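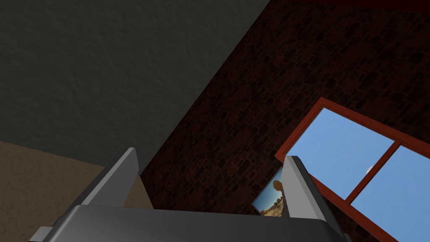 *By the Gitotik product editor*

## About Gitotik

Gitotik is a small software company in Bremamville. We make Mensah, a simulation kit for people who program two-finger grippers. You get a set of rendered rooms, a gripper model and a view from just behind the fingers, so you can test a motion before any hardware runs it.

The brick room with the red-orange window comes with every license.

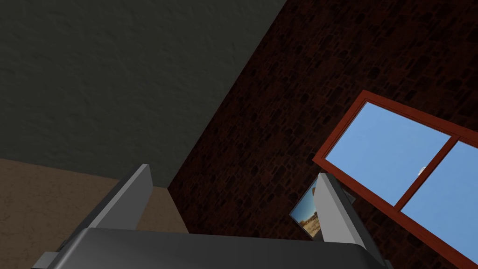
Mensah now ships with 33 rooms, and a school license covers 40 seats. Dornau, our add-on for logging runs, is sold separately - most schools start without it. Support is by email, and we answer within five working days. The next update is due in June.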